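Workshop tips: sharing a bench with two robot arms
Updated September 16, 2024

Most of these come from the bench rules at the Plolley workshop, trimmed for people with a small two-arm setup at home or in a shed. Your arm's manual comes first wherever it disagrees with us.

Clear the bench before you power up. Leave out only what the job needs, and keep mugs, phones and spare screws on a separate shelf. Small blocks are fine for practice, but know where each one is before an arm starts to move.
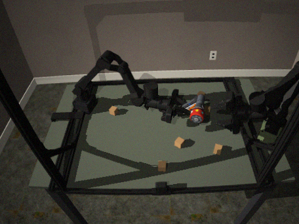 Both grippers at the work, with small wooden blocks on the bench.

Mark the reach of each arm with coloured tape. Ours is set 300 mm out from the furthest point the gripper can get to, and hands stay outside it while the motors are live. Where the two reaches overlap, decide which arm goes in first and write it on the job card.

Run every new routine at low speed, twice, with a hand near the stop button. The button belongs where you stand, not behind the frame – reaching across a moving arm to stop it defeats the purpose.

Watch your lighting. A single strong lamp throws hard shadows off the arms and the frame, and small parts are easy to lose in them.
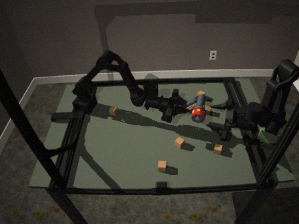
A second lamp from the other side softens this a good deal. Clamp it to the wall or a shelf and keep it off the frame, where it will shake loose.

Check the frame bolts monthly. We did ours in August and 2 had backed out on the Kamel frame. Wipe the rails at the same time and look along the cables for rubbing.

If an arm has hold of something when you stop it, support the item before you release the gripper. Tools with a heavy end will swing.

Switch off at the wall when you leave, even for lunch. Write down anything odd in the logbook, including the colour of any warning light. The blank log sheet is number 43 in the Ponska folder.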